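Chapter 7
When the Grip Does Not Let Go: Faults in Two-Arm Assembly
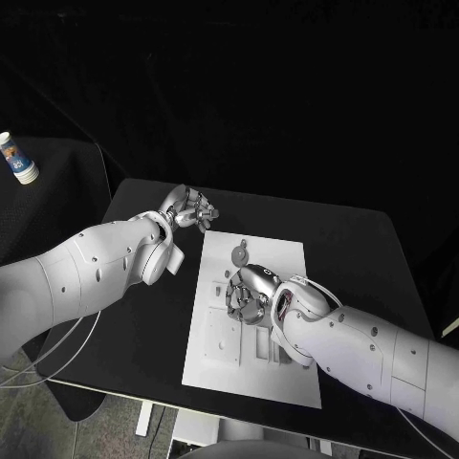 Figure 7.1 Two-arm assembly on a flat board. The right hand is on the gear-like part; the left hand is holding nothing.

On the morning of December 10, 2019, a two-arm assembly cell at the Hedegaard training plant in Pistitz stopped in the middle of a job. The right hand had closed on a gear and would not open. The left arm, which was waiting for a signal that the gear had been released, stayed where it was. No alarm sounded. The screen showed the word READY in green.

The operator on shift, Gönül Tatlı, waited for the cell to move, and when it didn't, she pressed the pause key and reached in to free the gear by hand. As she pulled, the stuck finger joint gave way and the hand reported itself open. The left arm took this as the signal it had been waiting for and began its next move. It struck her forearm and pushed it against the edge of the board. She had a deep bruise and was back at work after 2 days. The cell was out of service for much longer.

The gear was not damaged. Neither was the board. If Tatlı had not been hurt, the stop would probably have gone into the log as one more jam, and the log already held plenty of those. When the plant went back through its records, it found 866 stops for the year in that one cell. Most had been cleared by hand in the same way, with the pause key and a quick reach.

This chapter uses the Pistitz accident to look at how faults happen in cells where two arms share one work area. You have already studied single-arm cells in Chapter 5. Much of what you learned there still applies, but a second arm brings in a kind of fault that a single arm cannot have: one arm can be waiting for the other.

What went wrong

The investigation found three separate problems. Any one of them would have been a nuisance. Together they put a person in the path of a moving arm.

The first was mechanical. A finger joint in the right hand had worn until it sometimes caught at the closed end of its travel. The hands were due for inspection every 4,000 cycles, and the inspection in October had been skipped because the cell was needed for a class.

The second was in the control program, which the plant had bought from a supplier called Drumia. The program had a time limit for closing the hand but none for opening it. If a hand failed to open, the program simply went on waiting. A robot that is waiting looks the same as a robot that is switched off, and this one could wait all day.

The third was the pause key. Operators at Pistitz believed that pausing the cell made it safe to enter. In fact the key paused only the arm that was carrying out a step at that moment. An arm that was waiting for a signal was not counted as carrying out a step, so it was not paused. The manual said this, on a page about saving time during setup.

Pause, stop, and lockout

These three words are often used as if they meant the same thing. In this book they are kept apart.

A pause holds the program at its present step. Power stays on, and motion can start again when some condition is met. A pause gives no protection to a person inside the cell.

A protective stop brings every arm to rest and holds it there until someone outside the cell gives a reset. Opening the gate of a guarded cell should cause a protective stop. The gate switch at Pistitz was wired to the right arm only, a leftover from the days when the cell had a single arm.

A lockout removes the power and keeps it off with a physical lock. The person who goes in keeps the key. Stored energy, such as air pressure or a spring under load, has to be released as well - a jammed finger is one place where it can hide.

Before you read on

Section 7.1 covers signals between arms and how to set time limits on them. Section 7.2 deals with worn grippers and the early signs that can be found in an ordinary stop log. In Section 7.3 you will work through the Istumow procedure for clearing a jammed hand, step by step, and compare it with what was done at Pistitz.

Key terms: handoff signal, time limit, protective stop, lockout, stored energy, shared work area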